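Table and Tableware FAQ

Home > Help > Tables, plates and everyday care

This page covers the questions we get most often about Lorkberg tables and the Sin plates and bowls. For delivery and returns, see the last section. If your question is not here, write to the Durnham store and include your order number if you have it.

BEFORE YOU USE A NEW TABLE

Do I need to treat a Lorkberg table before the first use?

No. The tabletop is finished when it leaves the workshop. Wipe it once with a damp cloth, dry it, and it is ready. There may be some fine dust left in the corners of the packing, and it tends to settle on the underside and along the edges, so wipe those too.

The table has a smell. Is that normal?

A new finish has a light smell for the first few days. Open a window if you can. It fades faster if the table is left uncovered, so hold off on the tablecloth for the first week. If you still notice it after three weeks, contact us.

The grain on my table does not look like the one in the store. Why?

Grain varies from one top to the next. Light tops show beige and tan bands, often with some gray, and the bands may be wide or narrow. We do not sort tops by pattern and cannot reserve one from a photo. If you are buying two tables to stand end to end, tell us when you order. We will try to send a pair with similar color, but we can't promise a match.

Will the color change?

Yes, a little. Light finishes get warmer in daylight. The change is strongest in the first year. Anything that stays in the same spot for months, such as a fruit bowl or a placemat, will leave a paler shape underneath. Move things now and then. If you already have a pale patch, clear the table and leave it uncovered. Most patches even out over one summer.

EVERYDAY CARE

How should I clean the tabletop?

Use a soft cloth, warm water and a small drop of dish soap. Wring the cloth out well. Wipe in the direction of the grain, then go over it with a clean damp cloth, and dry it with a towel. For crumbs and dust, a dry cloth is enough.

Can I use a sponge?

The soft side of a dish sponge is fine. Do not use the rough side, and do not use scouring powder or melamine cleaning blocks. Cleaning blocks work like very fine sandpaper. They take the sheen off, and the dull spot that is left can't be wiped away.

Can I use furniture polish or oil?

You don't need either one. Spray polish leaves a film that picks up dust and shows every wipe mark. Oil will not soak into a sealed top and stays sticky. If you have already used polish, wash the top twice with soapy water and dry it between washes.

How do I get pencil or crayon off?

Try a plain white eraser first for pencil. Rub lightly and follow the grain. For crayon, use a cloth with warm soapy water and be patient with it. Ballpoint sometimes comes off with a little rubbing alcohol on a cotton swab. Test that under the table first, and stop if you see any color from the wood on the cotton.

Can I leave colored erasers or modeling clay on the table?

It is better not to. Some soft plastics and colored erasers react with furniture finishes if they stay in one place for a long time. They can stick or leave a tinted mark. Put them in a dish or a box when you are done for the day. The same goes for rubber feet under lamps and speakers. Felt pads cost very little and we sell them in sheets of 18.

BOTTLES, GLASSES AND WATER MARKS

Do I need coasters?

We recommend them for anything cold. A cold bottle collects water on the outside, and the water runs down and sits in a ring at the bottom. The finish will put up with this for a while, but if it happens in the same spot every day you will see a mark sooner or later.

What can I use instead of a coaster?

Any dish with a raised rim. A small plate works better than a flat coaster for water bottles, because the rim holds the runoff and there is space around the base. Many customers use a shallow Sin plate for this on a desk or a bedside table. Empty it and wipe it dry once a day.

Will a bottle stand steadily on a plate?

A full or half-full bottle will stand well on a plate with a flat middle. A nearly empty plastic bottle is light and tips easily, whatever it stands on. Keep the cap screwed on if the bottle shares the table with a laptop or papers.

I have a white ring on the table. What can I do?

Wait first. A white ring is usually moisture caught in the finish, and it often goes away within a day or two if the spot is kept dry and uncovered. If it is still there after that, use a hair dryer on the lowest setting. Hold it a hand's width away and keep it moving. Stop after a minute, let the wood cool, and check before you do it again.

The ring is dark. Can I fix that?

Dark rings mean water has gone through the finish and into the wood. That can't be fixed with cleaning. The top has to be sanded and finished again. Our workshop in Durnham does this work, or you can ask a local furniture repair shop.

How hot can a dish be?

Use a trivet for anything straight from the stove or oven. Coffee mugs and soup bowls are fine on a placemat. Do not slide hot dishes. A warm finish is softer than a cold one and scratches more easily.

SIN PLATES AND BOWLS

What is the difference between the flat plate and the shallow plate?

The flat plate has almost no rim and is meant for sandwiches, cake and so on. The shallow plate has a slight rim and a wide basin, so it will take pasta with sauce or a cut-up orange. People who want only one kind usually end up with the shallow one.

Which colors can I get?

The current colors are lavender, sage, sand and white. Lavender and white are kept in stock all year. Sage and sand are restocked in August, and we may run out before then.

My lavender plate looks gray in the evening. Is it faulty?

No. Lavender is a pale color and it changes a lot with the light. Under warm bulbs it looks grayer, and near a window it looks more purple. Compare two plates side by side in daylight before you decide that one is off. If there is still a clear difference, send us a picture of both and we will exchange one.

Can I buy plates singly?

Yes. Plates are sold singly or in boxes of 12. The box price is lower per plate. All plates in a box are the same color, and we do not make up mixed boxes.

How do I get marks off the plates?

Gray lines from forks and knives are metal left on the surface. They come off with baking soda mixed with a little water. Rub with a soft cloth, rinse, and wash as usual. Tea stains come off the same way.

Do the plates scratch the table?

The underside is smooth, but grit under a plate will scratch any table. Lift plates when you clear up and wipe the table before you set it. This matters more than what the plate is made of.

REPAIRS AND SPARE PARTS

How do I deal with a small scratch?

If you can't feel it with a fingernail, leave it alone or use a wax stick close to the color of the top. Rub the wax across the scratch, take off the extra with the edge of an old plastic card, and buff with a dry cloth. If you can feel it, wax will help the color but you will still see a line in low light.

Can the top be sanded?

Ask us before you do anything. Older tops and current tops are built differently, and the number on the sticker under the table tells us which one you have. Tables with a number below 126 have the older finish and need a different sealer.

One leg is loose. What should I do?

Turn the table over on a blanket with someone helping you. Tighten all the bolts in small steps, going from leg to leg. If a bolt keeps turning and never gets tight, the insert has worn out. We send replacement inserts free of charge and the instructions come in the bag.

Who do I write to about spare parts?

Wumpini Quansah looks after spare parts and repairs at the Durnham store. Give the table number, the part you need, and a picture of the damage if there is any. Requests that arrive before noon are normally packed the same day.

DELIVERY AND RETURNS

Where do you deliver?

Tables go by van within Durnham and Tristitz. Plates and small items are mailed. For tables going anywhere else, please ask for a price.

Can I return a table I have used?

You can return it within the return period if it is clean and has no marks, rings or scratches. Keep the corner protectors and the box for the legs. We can't collect a table that is still assembled.

What if a plate arrives broken?

Keep the packing, take a picture of the plate in the box, and write to us within three days. You do not need to mail the pieces back.

Can I pick up an order myself?

Yes, from the side entrance of the Durnham store. A table top is too long for most small cars, even with the seats down. Measure first, and bring a blanket and two straps.
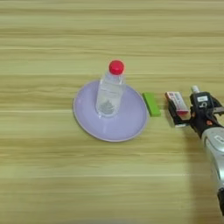
A lavender plate under a water bottle on a light wooden tabletop.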